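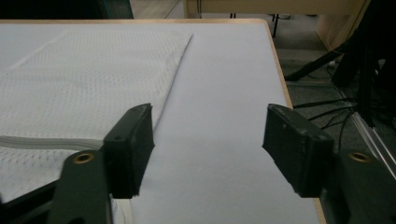

Prillwood Community Laundry - Linen & Mending Team

Home | Rota | How-tos | Mending | Contact

Folding zipped mesh and waffle covers

Quick one, written between loads. Covers with a zip in them keep coming off the shelf in a lump, so please do them this way from now on. Goes for wash bags, cushion covers, the thin mattress covers from Drondton, anything pale with a textured weave and a zip.

What you need
- a clear table, smooth top, wiped and dried
- the cover, fully dry
- a soft brush for the zip
- a label and a safety pin

1. Wipe the table first. White stuff picks up everything. Dry it after.

2. Close the zip. All the way. Half open zips snag the weave and then it's a job for Begoñe Manzano in mending, and she has enough on.

3. Lay the cover flat, zip side up, zip running across you near the bottom. Keep it to one half of the table - you need the other half to fold onto.

4. Smooth from the zip outwards with flat hands. Don't pull at the corners, textured cloth stretches and won't go back. If the zip ripples, lift the whole thing, drop it, start agian.

5. Check the long edge is straight. Line it up with the edge of the table if your eye isn't great. Mine isn't.

6. Fold the far edge down to just short of the zip. Stop there. Never crease along the teeth.

7. Fold in from the sides, left then right, so the slider ends up inside. Press down lightly. No iron on mesh, ever. Waffle cotton can have a cool iron if it's really bad.

8. Fold once more, turn over, pin the label on the plain side. Size and date in biro, not felt tip.

Stacking - 16 to a shelf, no more. Folded edge facing out so we can pull one without the rest comming with it. Big ones at the bottom.

Stiff zips: brush the teeth, rub a bit of plain candle along them, run the slider up and down a few times. Wipe off the extra before it goes anywhere near a clean pile.

Small holes in the mesh: don't fold it, put it in the mending tub with a pin by the hole. Bigger than 2 cm, same tub, but write it on the slip as well.

Slips are in the drawer under the scales. If we're out, ask Sosina Wolde for another pad.

Related pages
- Getting marks out of white cotton
- Replacing a zip slider
- Which labels go where
- Drying rack rota for July
- Drondton collection: what to bag and how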